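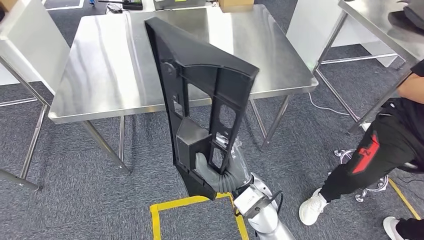

Search this site
Search posts Go

Black Plastic, and Why I Can't Stop Looking at It

January
Posted by Justinas Grīnberga

I have been on a molded plastics kick all month and I'm going to make it your problem.

It started with the glovebox of my old hatchback, which rattled, so I pulled the trim around it one evening, and then I had this big ugly-beautiful panel lying on the kitchen table and forgot all about the rattle. The front of it is the bit you're supposed to see, grained and gentle and boring. The back is where everything happens! Ribs running every which way, little towers for the screws, a rim all around the outside. I made tea and just turned it over and over until the tea was cold.

So now I look at the back of everything. Vacuum cleaner covers, the underside of patio chairs, the plastic tray in the fridge. And big matte black parts most of all, the kind with a wide slanted head at one end that tapers down to almost nothing at the other. Who decides on a shape like that? Somebody did, and I bet every odd angle was an argument with whatever had to sit next to it.

A few things I've learned to love, in no order.

Ribs. If you take a flat sheet of plastic and push on it, it bends like a cereal box. Put thin walls standing up on the back of it and suddenly it's stiff, and you've hardly added any weight. My brother-in-law's answer to a floppy part would be to make it twice as thick (he builds decks, so fair enough), but thick plastic cools slowly and can pull in on itself and leave a dimple on the good side. Those dimples are called sink marks. Go look at a cheap storage bin with a lamp held low to one side and you'll find them, usually right behind a rib that was made too fat.

Bosses. These are the round posts or rings where a screw or a pin goes. I like it when they come in pairs, they look like eyes. A boss standing all by itself out in the open is asking to be snapped off, so a lot of the time you'll see small gussets leaning against it, like buttresses on a church. I broke one on the glovebox panel, naturally. Fixed it with epoxy and a short length of brass tube and it has held up fine so far.

Windows. Open rectangles with crossbars between them. I used to think of these as just holes, places where they were saving on material, and I'm sure that's part of it. But a frame with bars across it holds its shape really well, and you can run a hose or a cable through, or let air past. I have one piece from a junk bin in Clakden with 32 of these little openings in it and I still don't know what it came off of. It lives on my windowsill. The light through it around breakfast time is great.

The rim. Run your finger along the outer edge of almost any big part and there's a raised lip. It stiffens the edge, and it also gives the part next door something to meet so you don't get an ugly gap. On mine the rim was the thing rattling, by the way. One clip had gone missing. A strip of felt tape, 3 minutes of work, after two weeks of having the car in pieces.

If you want to try this at home, you don't need much. I have a nylon pry tool from Hsu that I use constantly, a muffin tin for the screws, and an old towel so nothing gets scratched. Matte black shows every greasy thumbprint, and if you polish at it you end up with a shiny patch you can't take back, so go easy. Warm water and a drop of dish soap on a soft cloth is all I use. Also, warm the room up first! Cold clips break. I did mine with the garage at a temperature I'd call "scarf" and paid for it.

Next up is the tailgate trim, which I got from the yard out at Nistura, and it's enormous. I have cleared off the dining table for it. Wish me luck, and if anyone has a spare white push clip in the small size, please write.

3 comments

joltari_fan
I take apart printers for the same reason. The paper tray on mine has the neatest ribs. Have you ever found a date wheel? It's a little molded circle with an arrow in it that tells you the month the part was made.

Marge
My husband read this out loud to me at dinner and then went and turned the laundry hamper upside down. Thanks a lot.

Justinas
Marge, please tell him to check the handles! joltari_fan, yes, found one on the glovebox panel right after posting. Arrow pointing at 8. I was so happy.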